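Can a machine tidy up for you yet? Sort of. Sorting a bin of bits, yes, slowly. Whole kitchen, no.

Tips if you're trying one in the workshop at home:

Clamp the bin down. Two clamps, opposite ends. Mine crept along the bench all Tuesday before I bothered.

Start with boxy stuff, leave fluffy things til last. Dusters are a pain, no firm edge to grab.
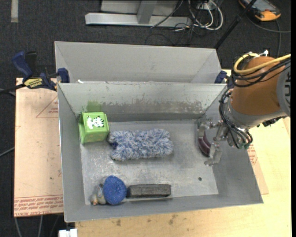

Mixed bin: duster head, round blue scrubber, green box, small grey plush.

Don't pile things up. Space between items = fewer misses. I got 43 picks in before tea with them spread out, 8 with them heaped.

Tie cables back off the wrist, check them agian after an hour.

Washing up, ironing, anything with wet cloth: still do it yourself. Maybe ask me in June.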